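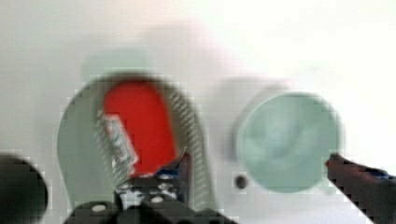
Wrist camera view at the pick position: green and red part on the left, round green part on the right.

How to find out why a gripper has started missing its picks

January 5, 2020

A robot that has picked well for weeks and then starts closing short is one of the more annoying faults to trace. The program has not changed, the arm goes where it is told, and no alarm comes up. The first sign is usually a part pushed along the table, or a gripper that reports closed with nothing in it.

We had this on the Prellcombe cell after the holiday shutdown. The arm picks pale green mouldings off a white surface using a camera at the wrist. On the first morning back it missed five picks before the run was stopped. The steps below are the ones we went through, in the order I would do them again.

What you need

A set of hex keys, a torque driver, a steel rule, a soft cloth, a paint pen, and the calibration plate that came with the camera. You also need to be able to save pictures from the wrist camera at the moment before the gripper closes.

Step 1. Stop and make safe

Stop the cell at the end of its cycle if you can. Lock off the drive power and shut the air off. Open the dump valve and wait for the gauge to drop to zero. A gripper with trapped air can still move when you loosen something, and the small ones nip harder than you would expect. If a part is held in the fingers, support it before the air goes.

Keep the camera supply on if it is wired separately. Ours is.

Step 2. Save the pictures before you touch anything

Go back through the log and save the last good pick and every bad one. Do this first. Once you have moved the camera bracket, the evidence is gone.

Put the good and bad pictures side by side and look at three things:

The fingers. They are fixed to the same wrist as the camera, so with the gripper open they should always come up in the same place along the bottom of the picture. If they have shifted between the good pictures and the bad, the camera or the gripper has moved on its mount.

The shadow. On a white surface the arm can throw a soft grey patch, as it does beyond the large part in the picture at the top. The vision software may take a dark enough patch for an edge, most of all when the part is pale.

The surface. Look for marks. There is a small dark spot between the two green parts in our picture, and a spot like that can pull a badly set blob search away from the part. Mask it or clean it, but save the picture first.

Step 3. Check the bracket

With power locked off, put a hand on the camera and try to rock it. There should be no movement at all. Ours had 2 mm of play at the lens end. One of the bracket screws had backed out and the other was barely holding.

Take both screws out, clean the threads, and refit with a medium threadlock. Tighten to the figure in the bracket maker's sheet. Draw a paint line across each head and on to the bracket so that you can see at a glance if it turns again.

Step 4. Check the fingers

Measure the open gap with the steel rule and compare it with the setting sheet. Look at the tips for wear and at the finger screws for looseness. A bent finger will give you the same fault as a moved camera, and it is easy to fix the wrong one. Wipe the tips while you are there.

Step 5. Recalibrate

Restore power, stay outside the guard, and run the hand-eye calibration with the plate at the height of the parts. If you calibrate at table height and pick at part height, the error comes back at the edges of the view. Ours took some 19 minutes, most of it waiting for the threadlock.

Step 6. Prove it slowly

Run at reduced speed with a person at the stop button. Do the round parts first, as they have no direction to get wrong. Then do the large ones, in several positions and turned different ways. Save the pictures from this run and keep them as your new good set.

If it still misses, go back to the lighting before you change any numbers in the program - adding an offset to hide a loose bracket only works until the bracket moves again.

Rekha Devadiga

Print this page | E-mail this page
Shares: 19 | Comments: 2

Comments

Mishra
We had the same fault on a Senetti cell in January, but it was the camera cable. It was tied too tight and pulled the bracket round whenever joint six went past halfway. Worth adding to step 3.

Fekunmont
What do you do about the shadow? We fitted a second lamp and it only moved the patch to the other side.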